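Thread by Bethel Tefera

Spent most of the morning on the big table and want to write it down before I forget what I did. It's a long one, so mute me if you don't care about furniture.

Background: I bought the table secondhand when we moved into the flat over Tasterbridge. Paid 100 for it, delivery included. The seller called it ash. I never believed that, because the pattern is too even, and the underside edge has a seam you can catch with a fingernail. I treat it as veneer and go easy on it.

2/ It gets used for everything. Dinner, mail, sewing, my tax papers in the spring. By November there is usually a layer of stuff on it that has been there since summer. So the job was to clear it, clean it, and decide what gets to come back. 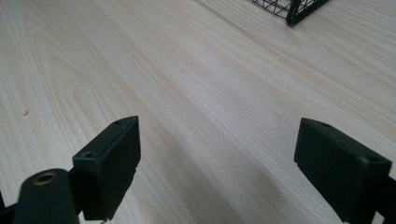
3 min read · 684 words

3/ The grain is why I bought it. On one side you get those big rounded arches, one inside the other, and on the other side it runs nearly straight. I had not looked at it properly in months. It was under a stack of Stuvine catalogs and a tablecloth I don't even like.

4/ What I used: a soft cloth, warm water, a very small amount of dish soap. Wring the cloth until it hardly drips. Wipe along the grain, then go over it again with a dry cloth. No spray polish. I used one for a year on my old desk and it left a film that picked up every fingerprint.

5/ Afshin Fallahi asked me under the last thread if you can sand a top like this. I wouldn't. The wood layer on a veneer is thin and you can go through it before you notice. If it's a real scratch, try a wax filler stick in a close color. I have a pale one from Grastach that is a decent match in daylight and a bit yellow under a lamp.

6/ Also for Afshin: coasters. I know, boring. We had one ring from a teapot and it took me two evenings to get it out. A dry cloth and a warm iron on the lowest setting, a few seconds at a time, checking after each one. Try it somewhere hidden first. I did mine at the corner that faces the wall.

7/ Now the part I always get wrong, which is what goes back on. My rule this time is that paper does not live on the table. Mail gets opened standing up, by the recycling. Bills go in the folder in the hall. The sewing machine went back in the closet and I'll carry it out when I need it, like an adult.

8/ I was tempted to buy a proper desk organizer. There's one at Kermani with drawers, nice thing, but it costs 30 and I have enough containers in this house to hold the contents of a second house. So I went through the closet first.
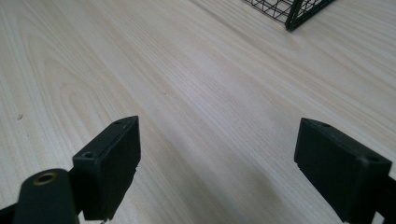 9/ Baskets are only useful if you can see what's in them. I've tried lidded boxes and I just forget what I own. Fabric bins sag after a while and then the cat gets in. The black wire mesh kind is what I keep going back to, and it's fine standing right on the wood as long as you lift it and don't drag it. I stick felt pads under the bottom rim if it's going to stay in one place.

10/ Keep one basket on a table, maximum. I had three last year and they each filled up with the same things: pens, batteries, rubber bands, a charger for a phone we no longer have. One basket fills up faster, and then you have to deal with it.

11/ Someone will ask about a reddish mark on the top, so yes, I know about it. I'm leaving it alone for now. If it bothers me I'll try a white eraser, very lightly, before anything wet.

12/ Total cost today was zero. I've probably read 1,000 tips on cleaning wood and still ended up with dish soap and an old T-shirt.

13/ Next is the shelf by the window, which has the same pale finish and a lot more sun on it. If anyone has kept a light veneer from yellowing near a window, tell me what you did. I've got curtains but I don't like closing them in winter.

14/ Edit for Afshin, who asked again: lowest setting on the iron, no steam. Empty the water out first.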